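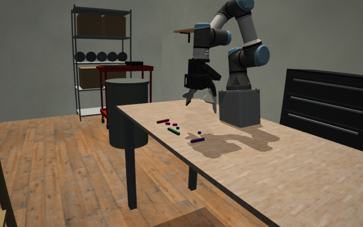

The simulated cell, gripper open over the far part of the table.

Home | Posts | Arm notes | Simulation | Archive | Contact

The gripper that was open in one place only

27/01/2023

I lost most of a week to a fault in the block sorting cell, and the write-up is longer than the fix. The fix was one line in a config file. I'm putting the whole thing down so I can find it again, and in case anyone else is running Preltance against a physics engine it wasn't written for.

The setup first. The cell is a six-joint arm on a pedestal at the far side of a long table, with a two-finger gripper. Small bars and blocks in a few colours go on the table, the planner picks one, the arm moves it to a target pose and the episode ends. Preltance does the planning. The physics and rendering are Gendirar, which I moved to last April. The task definition is my own and is called Istutstead, for no reason worth recording.

The symptom was that the arm would pick a bar, carry it to the target, report a successful release and start its retreat with the bar still between the fingers. At the top of the retreat the bar would drop. Sometimes it landed near the target and the episode was scored as a success. Sometimes it hit another block on the way down and sent both of them off the table.

Out of a batch of 1000 episodes, 88 showed the late drop. I only noticed because the final position error had a second hump in the histogram. The success rate on its own looked a bit low but believable, and I would have kept going.

First suspect: friction. Finger pads in simulation are usually given more friction than any real pad would have, to stop parts from creeping out during transport. If the coefficient is high enough and the fingers open slowly, a part can hang on one finger for a step or two. I halved the pad friction and reran the same seeds. The late drops stayed where they were, and I gained a new set of failures where parts slipped during the lift. I put the friction back.

Second suspect: contact margin. Gendirar treats two bodies as touching slightly before their surfaces meet, and the default margin is generous for parts this small. I reduced it. The fingers closed a little further on each part, and the drops didn't change.

Third suspect: my own release check. Istutstead calls a release good when the commanded finger opening exceeds a threshold. Note the word commanded. I had read that line many times without stopping on it. The check never looked at the measured joint position. It compared the number I had sent with the number I had sent, and it passed every time.

I changed the check to use the measured opening and reran. The failing episodes now timed out at release, with the fingers still closed on the part. That was progress, since the failure was now reported in the place where it occurred.

From there it was a matter of plotting. I logged commanded opening, measured opening and actuator force for one bad episode and lined them up. The command stepped to open. The force went to its limit and stayed there. The measured position didn't move for 20 control steps, then went to fully open almost at once.

The gripper is modelled as one driven joint, with the rest of the linkage following through equality constraints. When a finger is pressed sideways, the constraints take load. In the bad episodes the target pose was close enough to another block that the outside of one finger was touching it at release. Opening meant pushing that block along the table while the part in hand was pressed down on the surface. The force limit on the driven joint was too low to do both. The linkage sat there, loaded, until the retreat lifted everything clear, and then it opened.

The force limit was wrong because of units. The older model file gave it at the fingertip. Gendirar wants it at the joint. My conversion script, which I wrote and didn't test, copied the value straight across. The gripper had been running at a fraction of its intended force since the move. It was enough to hold a light bar, so nothing looked off.

Changes made:

- Corrected the force limit in the gripper config.
- Release check reads the measured opening and must hold for 4 consecutive steps.
- Retreat does not start until the release check passes. On timeout the arm stops where it is and the episode is marked as a fault.
- Target sampling rejects poses where the open fingers would overlap a neighbouring part.

With all of these in, the same seeds give no late drops. With the first change alone there were still a few, all from targets jammed against a neighbour, so the sampling change stays.

The third item bothers me most. On hardware, an arm that retreats because it was told the gripper is open, and is still holding something, is a safety problem. In the simulator it cost me a histogram. The same task code was meant to go onto the Aebischer arm later this year, release check included, and the part on that bench will be heavier than a toy bar. I've since gone through the rest of the task code looking for checks that read a command back to themselves. I found one more, in the homing routine, which declared the arm home as soon as it had been asked to go there. It's fixed too.

Still to do: a test for the conversion script, covering every quantity with a unit. I also want a log line whenever an actuator sits at its limit for longer than a short move would explain. The data was there the whole time and I wasn't recording it.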